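Packing and Moving a Small Collection
Handout 2: Know Your Box
Hanne Lehtinen, Jirncombe evening course

Hello again! Last time we talked ourselves hoarse about tissue and padding and never got to the boxes, so that's all we're doing tonight. Bring a pencil and something to lean on, because you'll be on your feet for most of it.

I learned most of this during the Zaramholm move. We had 2,376 objects going out of the old store, mostly crockery and small tools, and I was so busy fretting over the teapots that I paid no attention to the cardboard. I pay attention now (you'll be sick of hearing about it by the end of the evening).

Words we'll be using

Flute: the wavy layer inside the board. You can often see it from the outside as faint, closely spaced lines.
Liner: the flat paper glued to either side of the flute.
Seam: where two flaps meet on the bottom. When I say "run the seam" I mean put your finger on it and follow it end to end.
Raw edge: the cut top of a wall with the flaps folded away or trimmed off. It sheds fluff, so keep it off textiles.

Checking an empty box

1. Stand it on a flat table and look straight in. Turn it upside down first and give it a good tap, you'd be amazed at the staples that fall out of a used one!

2. Sight along each wall. A gentle bend is fine and will usually straighten once there's something inside. A sharp crease across the wall is a different matter, and I'd put that box aside for packing paper.

3. Look at the floor. Run the seam, and stop wherever the paper has lifted or torn. A little tab sticking up is worth a strip of paper tape, and a pale smudge gets a line in your notes even if you have no idea what made it.

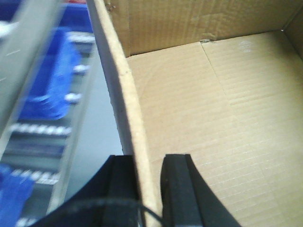
4. Press down on the floor with your palm, gently, near the middle and then near each wall. You're feeling for give. If one flap drops lower than its neighbor, re-tape from underneath.

5. Write the box number on two adjoining sides, never on the top. At Zaramholm we got to box 319 before somebody asked how we planned to read the lids once they were stacked. Oh dear.

For next time

Read the Kiiskinen notes on stacking, just the first part. If you have a used box at home, bring it along, the more battered the better. We'll be swapping and checking each other's.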